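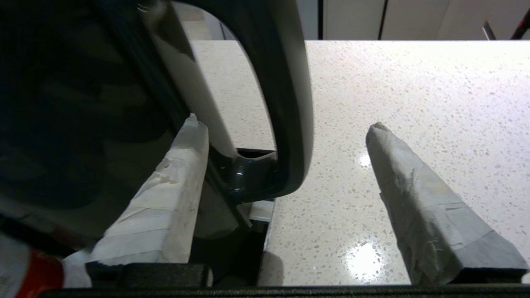
Kedatbridge waited 31 months for its new worktop.

13 October 2024

The shared kitchen at Kedatbridge Hall is open again, two and a half years after a leaking tap was reported and a plumber was promised for the following morning.

Users of the hall were let back in this month to find a new sink, new cupboards, a tiled floor and a stretch of pale speckled quartz where the old brown worktop used to be. The tap is also new. It has already been tightened twice.

The leak itself was mended fairly quickly. In mending it, the plumber found that the cupboard under the sink had rotted, and the cupboard turned out to be holding up rather more of the worktop than anyone would have chosen. The kitchen was locked, a notice was taped to the door saying "Closed until Monday", and there the matter rested through two winters and the whole of a Jubilee bunting display.

Gurham District Council, which owns the building, said the delay was caused by "a need to establish the correct budget". Papers published last week show that the job was first placed under Repairs, then moved to Improvements, and then spent most of a year under Parks. The worktop came to £1,979, fitted, a sum the council had apparently set aside at the start and then mislaid.

Hall users have not been idle in the meantime. The lunch club has been running on flasks and a borrowed urn, plugged in beside the stage. The Gurham ukulele group gave up its soup evenings altogether, and reports that attendance rose.
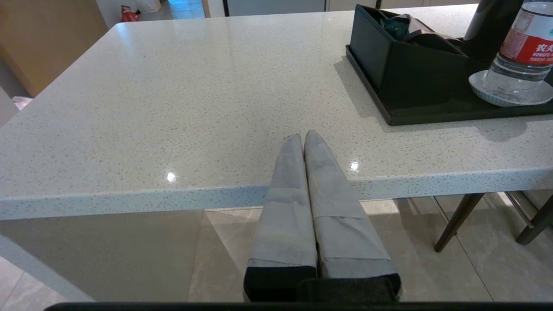 Pappas, the Gurham firm that supplied and fitted the stone, said the work took three days, one of them spent waiting for someone to find the key. The firm had quoted for laminate as well, but the council chose quartz on the grounds that it would last longer, which on present form seems wise.

Not everyone is pleased. A letter to the council from the Tosura Road residents' group calls the finish "showy for a place that mostly does egg sandwiches" and asks what happened to the old serving hatch. The council says the hatch is in storage. It did not say where, though Parks would be a reasonable place to start.

A list of rules has gone up by the door. Hot pans must not be placed directly on the worktop, bread must be cut on a board, and beetroot is to be handled "with thought". Bookings for the kitchen are being taken at the hall office from 10am until noon. Anyone who notices a drip is asked to report it in writing.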